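Zultudeck Wall Fabric: Frequently Asked Questions

What is Zultudeck?
A printed, textured wall covering with a fabric face and a paper backing. It is sold by the roll and by the cut length. The paste goes on the wall, and the dry length is then hung onto it.

Which surfaces can it be hung on?
Sound plaster, plasterboard and primed timber. New plaster must be fully dry and sealed with one thin coat of primer. Gloss paint must be sanded until the shine has gone. Do not hang over existing wallpaper, including lining paper that has lifted at the joins.

Which paste should I use?
Clirkeck ready-mixed, in the 10 kg tub. Powder pastes hold too much water and can bring the dye through to the face. The Bunnag border range is lighter and may be hung with either type.

How do I match the pattern?
Large motifs are printed as a half drop. Mark a plumb line before hanging the first length, and cut every second length with the extra allowance shown on the label. Expect part of a motif to be lost at the ceiling line. Where a shelf or rail is to be fitted, set out the lengths first and decide which motifs will fall below it.

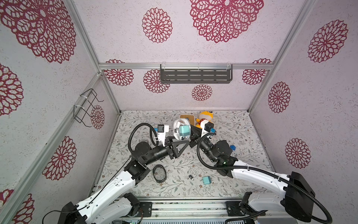 Sombat Chantharasri

Can it be used on ceilings?
Yes, with two people. Hang parallel to the main window and start from the window side. The pattern will not match at all four walls of a room, so choose the wall where a mismatch is least easy to see, normally the one with the door.

What happens at corners?
Never take a full width round an internal corner. Measure from the last edge to the corner at the top, middle and bottom, add 2 cm to the largest figure and cut to that. Hang the offcut on the next wall to a new plumb line.

Why do my rolls differ slightly in shade?
They are from different batches. The batch number is on the end label, under the bar code. Batch 682 was printed before the change of base cloth in January and should not be mixed with later stock. Unopened rolls can be exchanged through Tosto on proof of purchase.

How is it cleaned?
Use the soft brush of a vacuum cleaner at low power. Marks may be dabbed with a damp white cloth. Do not rub, and do not use bleach or any cleaner containing solvent.

How soon can I fix things to the wall?
Leave the paste to dry for 16 hours with the heating off. Before drilling, cut a small cross in the fabric with a sharp blade and fold the points back, otherwise the drill bit will pull threads.

Can it be painted?
No. Paint fills the texture and the backing may come away from the wall.

Last updated 18/09/2019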